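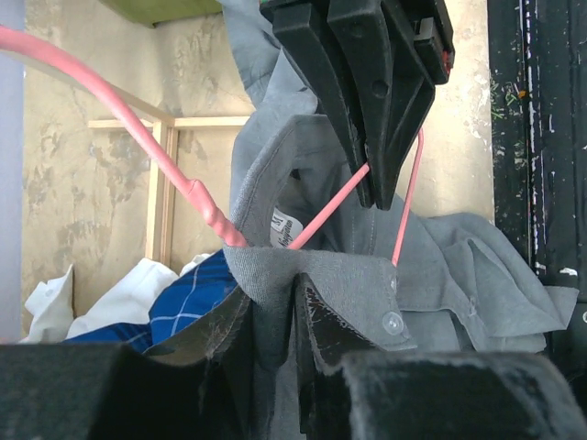 How to Air-Dry a Week of Laundry in a Small Apartment

Print this page | E-mail this to a friend

Filed under: Around the House, Laundry, Small Spaces

The dryer in my building in Sikville takes quarters and gives back warm, wet clothes. After a winter of feeding it I gave up and started drying everything inside the apartment, which has one decent window and a bathroom the size of a phone booth. It took me a while to get it right. For most of one October the place smelled like a pond.

What follows is the method I settled on. It suits a load for one or two people. If you have four kids and a dog, I wish you well, but you need a yard.

What you need

A folding rack. Mine is a Dewulf, the kind that opens like an ironing board with ambitions. Any rack will do if the rails are far enough apart to fit your hand between them. The cheap ones cram the rails together so the box can brag about how many feet of drying space you get. You will use every other rail and be annoyed.

A tension rod for shirts, set across the tub or in a doorway you don't mind ducking through. I put mine up by eye the first time and every hanger slid down to one end and huddled there. Now I check it with a little Prolevel I bought for hanging pictures.

Hangers with some width at the shoulder. Wire ones leave points, and you will go to work looking as if you have small horns under your sweater.

A fan. It doesn't have to be a good fan.

Before you start

Spin the load twice. Most washers will let you run a spin cycle by itself, though the button may be hidden behind a name like "Drain" or "Extra." The second spin saves more drying time than anything you can do afterward, and it costs you a few minutes of listening to the machine walk across the floor.

Take things out right away. A wet shirt left in a ball has already decided what shape it would like to be.

Step 1. Shake

Hold each piece by the hem and snap it hard, two or three times. You're knocking out the worst creases and loosening the fibers so towels don't dry into roof shingles. Stand away from lamps. I had a lamp.

Step 2. Sort by thickness

Forget colors, that part is over. Put the thin stuff in one pile (T-shirts, underwear, pillowcases) and the thick stuff in another (jeans, towels, anything with a hood). Thick things go nearest the fan. Thin things will dry wherever you leave them, including on the floor behind the rack, where you'll find them next week.

Step 3. Shirts on hangers

Button the top button and one in the middle. Flip the collar up, run your thumb and finger along it from the center out to each point, then fold it back down and press the fold flat. Collars are doubled cloth and they dry last, and if they dry crooked you'll be ironing, and avoiding the iron is half the reason to bother with any of this. Do the same with the cuffs, and tug the strip behind the buttons straight from top to bottom.

Leave a hand's width between hangers. I know there's room for more. There's always room for more, and then there's a row of damp armpits on Wednesday.

Step 4. Pants and towels

Hang jeans by the waistband from two clips, open, like a windsock. Turn them inside out so the pockets get some air. Towels go over two rails instead of one, with a gap in the middle for the air to come up through.

Step 5. Sweaters

Lay them flat on a dry towel, roll the whole thing up like a sleeping bag, and kneel on it. Unroll, move the sweater to a fresh towel, and pat it into shape. Turn it over the next morning. Never hang a wet sweater — unless you have been hoping for a dress.

Step 6. Move the air

Point the fan along the rack, so the breeze travels between the rows. Crack a window, even when it's cold out, and close the bedroom door so the damp stays out of your mattress. If the glass fogs up, open the window wider.

If things go wrong

Stiff towels: less detergent. Half of what the cap suggests, then half again if you have the nerve.

Sour smell: it took too long to dry. Wash it again, no way around it, and hang fewer pieces next time.

Dents from the rail: mist the spot with water and smooth it with your palm.

Rust marks: throw out the rack. A coat of paint buys you up to 2 loads before it starts again.

How long it takes

Thin things overnight. Shirts by the following noon, collars a bit after. Jeans have their own schedule and don't share it with me. Feel the seams before you put anything away, especially at the waistband and under the arms, and if you can't decide whether something is damp or only cold, leave it up until supper and check again.

Posted Monday, August 26, 2019

Print this page | E-mail this to a friend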